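Capítulo 4
La cocina en miniatura

Objetivos del capítulo
Reconocer las piezas habituales de una cocinita de juego y el papel que cumple cada una.
Distinguir entre parecido, escala y uso.
Montar un rincón de cocina sobre una superficie pequeña y saber cuándo dejar de añadirle cosas.

4.1 Un electrodoméstico que no calienta nada

Todo adulto que se sienta por primera vez ante una cocinita de juguete comete el mismo error: intenta cocinar bien. Coloca la olla en el centro exacto del fuego, baja una llama inexistente y pregunta si falta sal. El niño, que lleva media hora friendo un zapato, lo mira con la paciencia que se reserva a los principiantes.

Conviene empezar por esa escena, tan poco gloriosa para nosotros, porque resume el asunto del capítulo. La cocina de juguete imita a la de verdad solo hasta donde le interesa. Tiene fuegos, pero los fuegos pueden ser unos círculos oscuros. Tiene una ventana de horno que a veces está delante, a veces arriba y a veces no está. Un fabricante de cocinas reales que repartiera así los elementos perdería la licencia; el de juguetes recibe cartas de agradecimiento.

En los capítulos anteriores hablamos de la casa de muñecas y de la tienda. La cocina se distingue de ambas en que exige trabajar con las manos. En la casa de muñecas se vive, en la tienda se cobra, y en la cocina se remueve. Se remueve muchísimo. Loukia Koutsoukos, que dedicó un invierno a tomar notas en un aula de infantil, dejó escrito en su cuaderno que remover era «la actividad principal, el condimento y el postre».

4.2 Cuestión de escala

El lector ordenado querrá saber a qué escala se fabrican estas cosas. Lamentamos decepcionarlo tan pronto. El catálogo de Tindberg de junio ofrecía 3.946 referencias de juego simbólico, y quien las ponga juntas sobre una mesa descubrirá que la sartén cabe dentro de la taza y que el huevo frito no cabe en la sartén. La serie Fatstead, algo más seria, mantiene las proporciones entre los muebles y se desentiende de los alimentos. La Visex hace lo contrario, y su zanahoria es célebre por ello.

A los niños esto no les quita el sueño. Un mueble pequeño puede convivir con un utensilio grande siempre que el utensilio se pueda agarrar. Cuando hay que elegir entre una cuchara proporcionada y una cuchara que quepa en la mano, gana la mano. Rafail Gkikas llamó a este principio «la ley del mango» en unos apuntes de clase que circularon fotocopiados durante años, cada vez más grises, y de los que tomamos el término sin haber encontrado otro mejor.

4.3 Lo que hace falta y lo que acaba habiendo

Para que una superficie se convierta en cocina basta con un lugar donde poner las cosas al fuego. Lo demás ayuda. Un recipiente para los utensilios indica que aquí se trabaja en serio; un armarito permite guardar, y sobre todo permite buscar lo guardado, que ocupa buena parte de la tarde. Después llegan las piezas sin oficio conocido: bloques, tapas, un objeto de otro juego que nadie reclamó. Recomendamos no retirarlas. El bloque que hoy estorba encima del armario mañana será mantequilla, radio o un vecino que viene a protestar por el ruido.

Otra cosa es el fondo de la mesa. Una tela lisa y oscura hace que las piezas claras se encuentren enseguida y resbalen menos. El mantel de cuadros, tan evocador, convierte cualquier guisante en un problema de búsqueda. En la ludoteca Khoury lo usaron con la mejor intención y aún hoy, al sacudirlo, cae alguno.

4.4 Antes de seguir

Las actividades del capítulo piden un montaje sencillo, que puede quedarse puesto varios días. Elija una mesa a la altura de quien va a jugar, cosa que suele implicar sillas humillantes para los demás. Coloque primero la placa de cocina, cerca del borde, y detrás lo que se coge de vez en cuando. Deje espacio libre en el centro. Se llenará solo.

Actividad 1. Observe durante nueve minutos a un niño que cocina y anote únicamente los verbos. Compare después la lista con la de sus propios gestos al preparar la cena.

Actividad 2. Quite una pieza del montaje y apunte qué objeto ocupa su lugar al día siguiente. No pregunte por el cambio; le cobrarán la consulta.

En el apartado siguiente veremos cómo se reparten los turnos cuando hay una sola cocina y varios cocineros, todos ellos jefes.

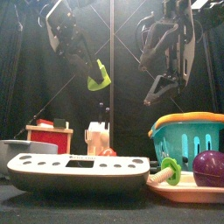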